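La ropa que se queda con nosotros

Cuando llegué a Jarotard, hace ya muchos inviernos, traía una sola maleta y dentro de ella demasiadas camisas. Mi vecina de escalera me preguntó dónde las iba a poner, y yo no supe contestar. El armario del piso tenía una puerta y olía a pino viejo.

Desde entonces me interesa cómo la gente guarda su ropa. En esta ciudad hay una costumbre que en mi país no existe: el cambio de armario. En mayo se suben las mantas y los abrigos al altillo, y en octubre se bajan otra vez. Las familias lo hacen en una tarde, con la radio puesta, y se discute mucho. Se discute sobre todo por las camisetas, que no pertenecen a ninguna estación.

En la calle Rultard queda todavía una tienda de arreglos, Boketti, abierta hasta las ocho de la tarde. Allí se cosen bajos de pantalón, se cambian cremalleras y se dan vueltas a los cuellos gastados, un trabajo que yo creía desaparecido. La dueña me enseñó un cuaderno con los encargos del mes pasado: 180, y más de la mitad eran prendas que costaron menos que el arreglo. Le pregunté por qué la gente paga entonces. Me respondió que una prenda ya conocida no se compra en ningún sitio.

Yo mismo pagué allí por una chaqueta de lana Lindqvist que me quedaba grande de hombros. La llevo todavía - un poco corta de mangas, es verdad.

El problema viene con lo que no se arregla ni se usa. Hay vaqueros que guardamos doblados por si volvemos a entrar en ellos, y camisetas de un verano que solo sacamos para mirarlas y doblarlas de nuevo. Ocupan sitio, pero tirarlas nos parece una falta de educación hacia la persona que fuimos. 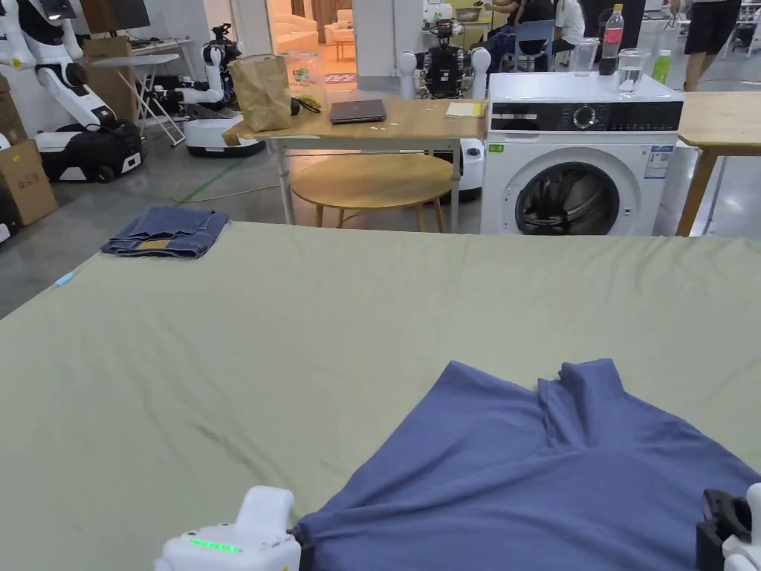 Yutong Lü me escribió que en su casa la ropa vieja no se guardaba ni se tiraba, se cortaba en trapos el último día del año, y que la abuela decidía qué prenda había cumplido ya. A ella le dolía solo la primera vez que pasaba el trapo por la mesa y reconocía el dibujo.

He pensado bastante en esa abuela. En mi altillo hay dos cajas que no abro desde julio, y en octubre tendré que bajarlas.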